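Subject: Re: [shelf-talk] Can they stock a shelf yet?
Date: October 4, 2026

Euan Menzies wrote:

> I keep reading that store robots are nearly ready, and I keep not seeing
> any in stores. I spent nine years on nights in a grocery. Carrying boxes
> was never the hard part. It was the fiddly stuff: cans that fall over,
> stock pushed to the back, a customer putting the soup with the shampoo.
> Can any of these machines face up a snack aisle without a person
> finishing the job? I don't mean a demo where everything starts out
> perfect.
>
> Euan

Euan, great question, and I'm so glad somebody with real night shifts behind them asked it!

Short answer from me: no, not at your speed, but they are a lot further along than they were when we last argued about this in May. We have been running shelf work at Nesden on and off all year, and I've logged 1,676 single picks by hand (yes, in a spreadsheet, yes, my wife has opinions). Of those, 948 went from start to finish with no help. The rest needed a nudge, a retry or a person. That's a bad night for a new hire and a wonderful year for a machine, if you ask me.

Where it goes wrong is pretty much your list. A can standing up with space on each side is easy now, almost boring. A can lying down is another animal, since the fingers have to come in low and then the wrist has to turn it upright without clipping the shelf above. Two leaning on each other is worse, because you move one and the other rolls. Bottles do better than I expected. Bags of chips are still awful and I won't pretend otherwise.

Chip canisters are my favorite test for all this. They're light, they're smooth, they roll, and a whole row of them can be the same shape with only the color and the label to tell them apart.
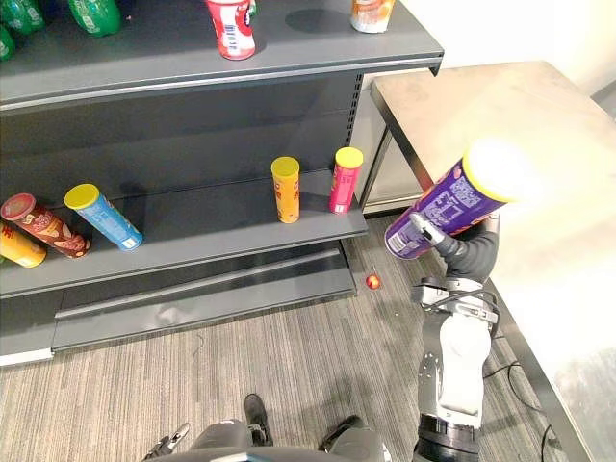 The other thing I'd ask anyone selling one of these is how long it takes. Our best run was 175 picks in a session, and I would bet on you beating that before your first coffee. Anedach people like to talk about success rate and go quiet on time. Kulkarni's write-up at least gives both, and I wish more did.

For homes I'm a bit more hopeful, oddly. Nobody cares if the pantry takes all afternoon while you're out. Putting groceries away slowly would still be a big help to my mother, who can't reach down to a low shelf anymore.

Boller is asking for people to share pick logs so we can get to 2,000 with the same columns. If you'd be willing to write down the ten most annoying things that happened on your shifts, I'll turn every one of them into a test. Soup with the shampoo is already on the list.

Dan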